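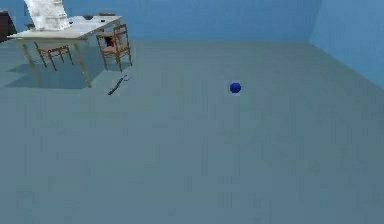
Wultel asks why the run was not stopped by hand when the base first failed to slow down, and whether the operator's stop would have had any effect had it been pressed. The second part of the question is answered further down this entry. As to the first, the stop was not pressed. The instructions for simulated runs do not require an attendant, and the console had been left on automatic.

Notebook, simulation bench. Thursday, entry opened 14:30.

Subject: failure of the protective stop in the domestic room model, mobile base with Fuchs controller.

The fault. On the approach to the ball the base was to slow on entering the outer zone and to halt on entering the inner one. It did neither. The speed command stayed at the travel value until the planned path ended. The planner log records the zone entry correctly and at the correct step. The controller log records no change of state. The message was therefore sent and was not acted upon.

The same fault was obtained again on the second attempt, with the same starting pose and the same seed. It was not obtained when the seed was changed. We then ran the full set of 100 seeds overnight. The stop was missed in 5 of them. In every one of the 5 the zone message reached the controller during the same step as a path update.

Cause, as at present understood. The controller holds one slot for incoming messages. When two arrive within one step the later overwrites the earlier, and the earlier is dropped without a warning. In the Jaston release the stop had a slot of its own. It was merged with the general slot when the message layer was rewritten in January, and the change note describes this as a tidying of the interface. The review sheet for that change bears no entry under safety functions.

On the operator's stop: it uses the same slot. Had it been pressed in the step in question it could have been lost in the same manner. This is the more serious finding and it has been entered separately in the fault register as category 2.

Matters ruled out.

The room model. The blue ball stands well out on the open floor, away from the table and chairs, and its collision shape agrees with the drawn one. The faceted outline is a matter of display only. Moving the ball nearer to the right-hand wall made no difference to the result.

The thin dark item on the floor near the second chair. It was suggested that contact with this object had disturbed the base. The contact log shows none in any of the failed runs. Removing the object and repeating the 5 seeds gave the same 5 failures.

The renderer. The fine streaks on the floor surface are noise and are known to us. The zone check does not use the camera image. No further time is to be spent on this.

Clock drift between planner and controller. Checked over 30 minutes of simulated time. None found.

Action taken at 16:10. The merged slot has been withdrawn on the bench branch and the separate stop slot restored. A stop message is now latched until it is acknowledged, and a second message in the same step is queued behind it. The 5 failing seeds were repeated and the base halted within the inner zone each time. The full set has been started again and the outcome will be entered below. Until it is complete the correction is to be regarded as untested.

Sanberg have the same controller build on their physical base. They were informed by telephone this afternoon and have agreed to keep it powered down. Written notice is to follow. Their reply should be filed with this entry and not with the general correspondence.

Open points.

1. The controller must report a dropped message. At present it reports nothing, and the fault was found only by setting the two logs side by side.

2. The wording of the instructions on unattended runs. It was written on the footing that no harm can arise in simulation. That is correct as far as it goes, but the runs are used to release software for the physical base, and a missed stop ought to end the run and mark it as failed. The scoring script marked the first failed run as a pass on the ground that the ball had been reached.

3. All earlier passes recorded under the January message layer are to be treated as doubtful. The list is being drawn up. Results already sent to Sanberg come first.

4. Wultel's further request, for an independent timer that removes drive power when no acknowledgement is received, is accepted in principle. The time limit has not been settled. The value of 2 steps proposed at the bench appears too short when the path planner is under load.

Bench branch is locked. No merges before the overnight set has been read and initialled.

18:45. Set still running, no missed stops so far. Entry left open.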